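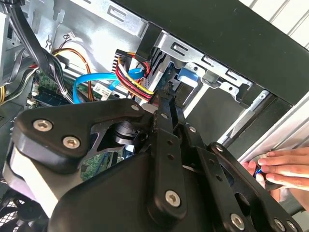 *Wrist camera, open desktop tower, drive bays. Gripper at work with a human hand alongside.*

# landeg-purchasing

Planning files for the Landeg teardown cell: what we own, what we want, what we're allowed to want, and the recordings we use to argue about the difference.

The robot works alongside a person on old desktop computers. It's slow work in tight boxes. This repo exists so that the next round of equipment gets chosen by looking at that work, instead of by whoever read a catalog most recently. (I have been that person. The magnetic tray arm is still in its carton if anyone wants it.)

## What's in here

- `budget.csv` — one row per item, with price, supplier, status and the person who asked for it
- `wishlist.md` — anything without a price yet
- `quotes/` — PDFs, as received, typos included
- `clips/` — 165 wrist-camera clips from the bench
- `clips.csv` — notes on each clip
- `decisions.md` — what we bought, what we didn't, and short explanations that will embarrass us later

The second site, at Menen, keeps its own budget. Please don't merge the two. It has been tried, and for one exciting afternoon we owned two compressors and no table.

## The budget

The remaining equipment budget for this cycle is $3,162. It covers tooling, fixtures, lighting, spare parts and shipping. It does not cover the arm, the service contract or anything with "platform" in its product name.

| Item | Priority | Status |
|---|---|---|
| Slimmer fingers for the gripper | high | quote in from Rarkby |
| Case-holding fixture | high | our own drawing, no quote |
| Bench light on an arm | high | two quotes, both odd |
| Spare wrist cable | high | approved |
| Parts bins and labels | medium | approved |
| Second wrist camera | medium | waiting on the light |
| Powered screwdriver | low | see below |
| Tray arm | done | sorry |

Prices are in `budget.csv` and only there. The table above used to have prices too, and for a while it had better ones.

### Slimmer fingers

This is the big one. The current gripper is a fine piece of hardware that was sized by someone picturing a wide-open table. A desktop tower has drive cages, brackets, power wires and data cables all competing for the same space, and our gripper arrives among them like a sofa in a stairwell.

Rarkby will make narrower fingers to fit our mounting plate. Before ordering, somebody has to measure the clearance beside the drive cage in the cases we see most often. Put the measurements in `clips.csv` under `clearance_mm`. Leave the cell blank if you didn't measure. "Tight" is not a number, although I agree with it.

Also ask Rarkby whether the fingers come with fasteners. Last time they didn't, and we paid $67 for a bag of screws and the courier who brought it.

### Case-holding fixture

Our bench has seen 93 towers so far, in more shapes than I thought the industry had bothered to invent. A fixture that fits one of them perfectly is a paperweight for the rest. The drawing in `quotes/fixture-v2` has an adjustable stop on one side and padded jaws on the other. It is ugly, and it's the only version everyone dislikes equally.

Things the fixture must do:

1. Hold the case on its side with the panel off.
2. Leave the side by the drive bays open for a person's hands.
3. Release without tools.
4. Survive being leaned on.

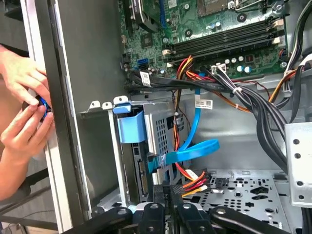 Item 2 is the one that keeps getting dropped from supplier proposals, so please read them with it in mind. Woten sent us a very handsome enclosure with guarding on all sides. It would be ideal for a process with no people in it. Ours has people in it, with forearms, and they need somewhere to put them while they handle parts next to the case. I've asked Woten for a version with an open side and a proper safety assessment for shared work. Until that assessment exists, the enclosure stays at "quote only" and nobody signs anything, however nice the brochure is.

### Bench light

The insides of these cases mix bare metal, which glares, with black cable and black plastic, which disappears. A brighter bulb makes both problems worse. We want a diffuse light on a movable arm, with a dimmer. One supplier quoted a photography kit and the other quoted something meant for dentists. I'm leaning toward the dentist.

Buy the light before the second camera. If the pictures improve enough, we may get to skip the camera and spend the money on fingers.

### Powered screwdriver

Requested every cycle, usually by me. The cell doesn't change tools on its own, so a powered driver would be held by the person, and the person already has a screwdriver. It cost very little and has never needed a firmware update. Low priority until we have a tool changer, and the tool changer is a different budget in a different decade.

## Using the clips

The clips are for planning. Watch a few before you add a row to the budget, and list the clip IDs that support your request in the `evidence` column. Two or three is plenty.

Fields in `clips.csv`:

- `clip_id` — matches the file name
- `area` — drive bays, motherboard, power supply, other
- `reach` — free, tight or blocked, in the reviewer's opinion
- `hands` — yes or no, whether a person's hands appear
- `clearance_mm` — measured at the bench, never guessed from video
- `notes` — keep it civil

### Known limits

The camera rides near the gripper, so the gripper takes up a good share of most views. Depth is hard to judge. A cable that seems to be touching a finger may be well behind it. Two reviewers will often disagree on `reach`, and we keep both answers.

There is no timing data. Please don't work out a payback period from clip lengths. We trim them by hand, and not consistently.

## Adding a request

Open a branch, add one row to `budget.csv`, attach a written quote and name the item it should be bought ahead of. That last part is required. Every request is urgent until it has to stand in line.

Approvals go to Nazar Kuzmenko, who will ask what shipping costs. Find out what shipping costs first.

Last reviewed: July 12, 2020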